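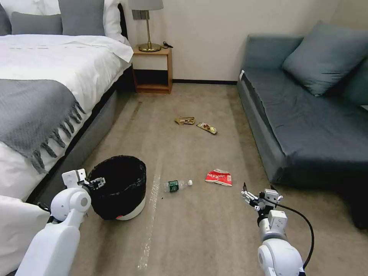
卧室，床和灰沙发之间的地毯，地上散着四件垃圾

出租公寓开季前安全自查表（附我的啰嗦）
房源：Hendavov，后院那栋，整层
检查日期：5月3日 周六
检查人：我。电气部分由Tokarz的师傅陪同
下次复查：6月

先说一下这张表怎么看。每一项后面写“合格”“待办”或者“不合格”，再后面是我自己的备注，想到哪写到哪。去年那张表我只打了勾，一个字没写，今年翻出来完全想不起当时看了什么，等于白查。所以今年多写几句，嫌长的直接看“待办”就行。

一、烟雾和一氧化碳报警

1. 走廊烟雾报警器，按测试键：合格
响得我耳朵疼了一下午。牌子是Stevetti，装了好几年，外壳有点发黄，不影响用。

2. 卧室烟雾报警器，按测试键：合格
第一次按没反应，吓我一跳！换了新电池就好了。拆下来的旧电池我已经拿走，别再放回厨房抽屉里，那个抽屉里的电池现在已经分不清哪些有电哪些没电了。

3. 燃气热水器旁边的一氧化碳报警器：待办
背面印的有效期快到了，测试键倒是正常。我下单了一个新的，还是Stevetti，到了就换。换之前这套房不接单，Zenent上的日历我先锁了。

4. 报警器下方有没有被柜子、挂饰挡住：合格

二、电气

5. 漏电保护开关，逐个试跳：合格
师傅按一下，冰箱停一下，再推上去。他顺手把配电箱里的标签重新写了一遍，以前那张写着“大概是厨房”，是我前年的字迹，挺丢人的。

6. 插座面板松动、发黄、有没有焦痕：待办
客厅靠窗那个面板晃，螺丝拧不紧，后面的底盒裂了。Tokarz报的价是800，包括把底盒凿出来重做和补墙。我觉得有点贵，但让我自己凿墙更贵。已经答应了，等他们排时间。

7. 插线板：不合格
电视柜后面居然是一个插线板接着另一个插线板，接着电视、机顶盒、路由器，还有一个谁也说不清干什么用的变压器。第二个我当场拔了带走。请以后来打扫的各位看到串接的插线板一律拔掉，不用问我。

8. 灯具电线有没有破皮、压在家具腿下面：合格
这条我每间屋子都趴下去看。家具一挪，线就容易被压住，压久了外皮会裂。台灯线宁可露出来难看一点，也别塞到床底下。

9. 电表读数：2,462
不是安全项目，顺手记在这里，省得我又去找那张贴在门后的纸。

三、地面与通道

10. 地毯边缘有没有翘起：合格
门口那一条用双面胶重新压过，走上去不绊脚。我穿着拖鞋故意拖着脚走了几趟，没事。

11. 地面杂物：待办，当天收拾
退房和检查撞在一起，这种情况我一般先让人把地上捡干净再趴下去看踢脚线和插座。包装纸看着不起眼，落在地砖上踩到了照样打滑，落在取暖器旁边就更麻烦。去年冬天隔壁那户就是一张糖纸贴在电暖器上，味道飘了半栋楼。 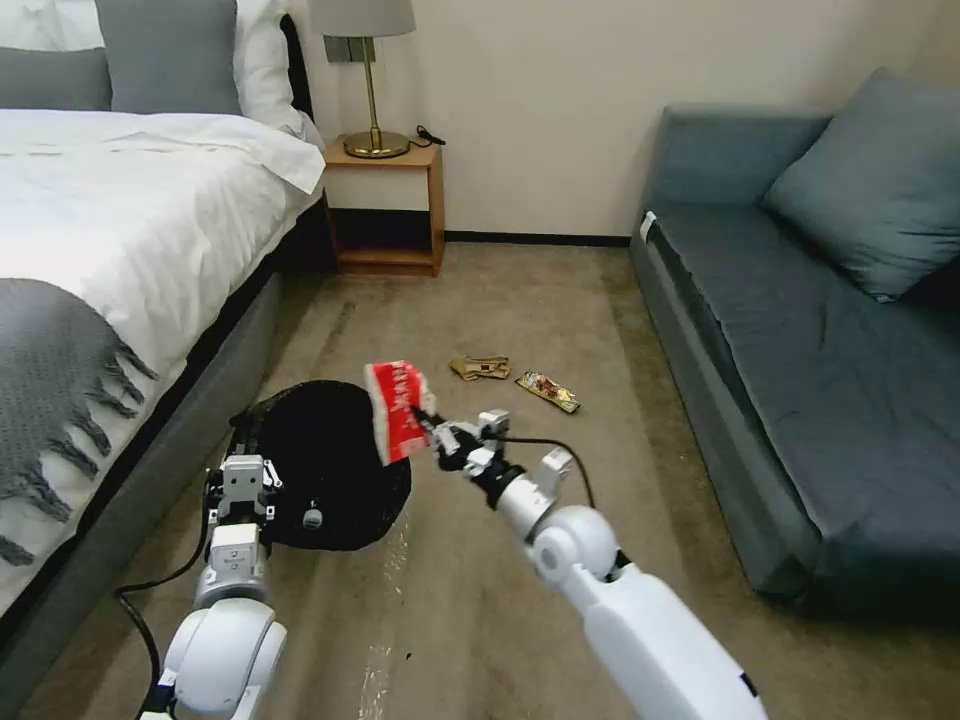 捏着红白色零食包装，下面是黑色网篮

12. 垃圾桶位置：合格
我的规矩是离暖气和取暖器50厘米以上，卧室里不放带盖的大桶。另外烟头不许进屋里的垃圾桶，这句话我在入住须知里写了，字号还调大过一次。阳台上有专门的铁罐，里面有沙子，麻烦打扫的时候看一眼沙子还在不在，有客人的小孩喜欢把它倒出来玩。

13. 走廊净宽，能不能推着行李箱顺利走到大门：合格
婴儿推车以前一直折着靠在走廊里，这次挪进储物间了。

14. 大门从里面能不能不用钥匙打开：合格
这条非常要紧！旧锁芯是两面都要钥匙的那种，我接手第一周就换掉了。现在里面是旋钮，晚上摸黑也能开。

四、窗和阳台

15. 窗户限位器：待办
共2个，都在卧室。左边那个好用，右边那个螺丝滑丝了，推一把就能全开。楼层高，带孩子的客人来之前必须弄好。我在五金店买了粗一号的螺丝，回来发现忘带螺丝刀，又没弄成。

16. 窗帘拉绳有没有固定在墙上：合格
拉绳收紧器是后来加的，看着丑，但我不会拆。

17. 阳台栏杆，用力摇：合格
摇了，没晃。底部有一点锈，Hubert Zawadzka（楼下那位，管整栋楼的外立面）说夏天统一刷漆，到时候会贴通知。我问他哪个月，他说夏天。

五、卧室

18. 床架稳不稳，床脚有没有松：合格
我坐上去晃了几下，又从侧面推，没声音。

19. 床品有没有垂到取暖设备上：合格
这是我被保险公司来的人说过一回以后加的。他进门先不看灭火器，先看被子和毯子，说织物离热源太近是他见得最多的毛病。那以后我就把移动取暖器全收走了，房间里只剩墙上的暖气片，冷的话请客人跟我说，我去调锅炉，不要自己从家里带个小太阳来。

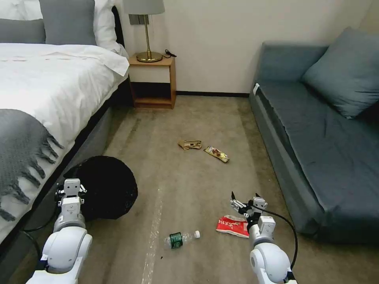 说到锅炉，调温度的旋钮在厨房柜子里，最上面那层，贴了红胶带的是出水温度，那个不要动。客人能动的只有客厅墙上的温控器。打扫的人有时候好心帮我把旋钮转回“中间”，结果下一拨客人洗澡烫得叫起来，大晚上给我打电话。真的不要动。

20. 床头灯灯泡瓦数不超过灯具标示：合格
全换成LED了，灯罩摸着不烫。备用灯泡在储物间第二层，别用厨房那盒，接口不一样。

21. 床边能不能摸到照明开关：合格

六、厨房

22. 灭火毯：合格
挂在冰箱侧面，拉绳朝下。上次不知道谁把它叠得整整齐齐收进了抽屉，跟擦碗布放一起。求求了，挂回去。

23. 灭火器压力表指针在绿区：合格
年检标签还在有效期内。

24. 燃气软管，肥皂水试漏：合格
没有冒泡。软管上印着更换年份，我拍下来发给自己了，以免明年又蹲在柜子里拿手电照半天。

25. 抽油烟机滤网油污：不合格
唉。滴油了。泡在水槽里泡了一夜还是黏的，我打算直接换新的，旧的带走。

七、给客人看的东西

26. 紧急电话和地址贴在门后：合格
地址写全了，包括后院那道门的密码怎么走。报警的时候人一慌，连自己住哪条街都说不上来，后院这栋又特别难找，救护车来过一次，在前院转了好久。

27. Zenent页面上的安全设施和屋里实际有的对得上：待办
页面上还写着“提供移动取暖器”，得删。一氧化碳报警器换好以后把新的照片传上去。

28. 急救包：待办
创可贴又没了，每次都是创可贴最先没！剪刀还在。消毒湿巾过期，扔了。

待办汇总（给我自己，也给帮忙打扫的各位）

一氧化碳报警器：等快递，到货当天换，换完再开日历
客厅靠窗插座：Tokarz上门，钥匙在楼下信箱
右侧窗户限位器：我，带上螺丝刀
滤网：我
急救包：谁先路过药店谁买，留小票给我
Zenent页面：我，今晚

如果你打扫的时候发现表上没写的毛病，直接在纸质那份的背面写，日期和名字都留一下，字丑没关系。烟雾报警器要是半夜隔一会儿“滴”一声，是电池没电了，新电池在门口鞋柜的铁盒里，不在厨房抽屉。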